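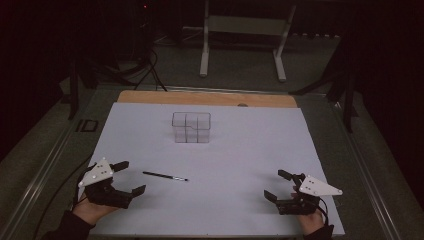 Where do the loose pens go now?
In the clear organizer, one per compartment, tip down. Not in the mug, not flat on the sheet.

October 22, 2024. Bench tidy, cont. White sheet stays down on the gray-green table, swap when marked up. Got 2 spares from Holavitz, order 825. Wood board at the back stays put, do NOT use it as a shelf pls.

Black pens only for the Barros labels, the blue ones smear. Anything dried out goes in the Pivska bin by the door.

Still to do: label compartmnets, find the lid for the other box, move Cudlow samples (tray 329) off the windowsil. Reorder tape, same kind as April.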